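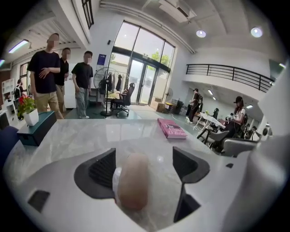

Notebook — Thursday, July 19, 2018
Ledetti hand-held gripper kit, loan unit, second session

Still not convinced. The Ledetti sheet promises "up to 100 clean demonstrations an hour" from an untrained person. It doesn't say what counts as clean, or who throws out the bad ones. Asked them by email last week, got the brochure again.

Setup was the marble-top table by the entrance, ceiling lights on, daylight from the glass doors. The top is glossy and throws the lights and windows straight back up. Sayegh's software is supposed to cope with reflections. I want to see that in the logs before I believe it.

Objects so far: the soft beige capsule thing and the pink hardcover. The capsule is an easy pick, the kind a sales demo would choose. The book lying flat is the one I care about, because Hotell wants flat items and plenty of them.

Notes on the hardware:
Ribbed pads look sensible. No opinion on wear yet, and the quote leaves out the price of spares.
Trigger is stiff. My hand was sore after 48 grasps and I stopped there.
The shell is bulky and eats a lot of the camera's view.

Marker tracking is my main worry. The square tag sits on the finger, and a hand wrapped around the base ends up very close to it.

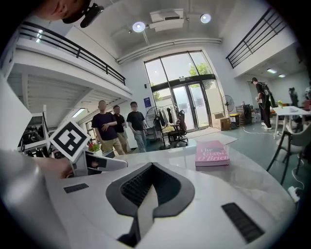

The log shows 7 dropouts in the session. Ledetti will say grip it lower down. Fine, but then the "untrained person" has been trained, and we should cost that in.

Verkdale's kit has the same gap as far as I can tell from their manual, so this isn't a reason to switch. It is a reason to ask for a discount.

To do:
— rerun the book with the blinds question settled (do we even have blinds for those doors?)
— get a written definition of "clean"
— spare pad price, and delivery time
— compare 2 operators on the same objects, same table

Loan runs into September. I'd hold the purchase order until the rerun is in. If anyone has already told Hotell yes, please tell me before I write to them.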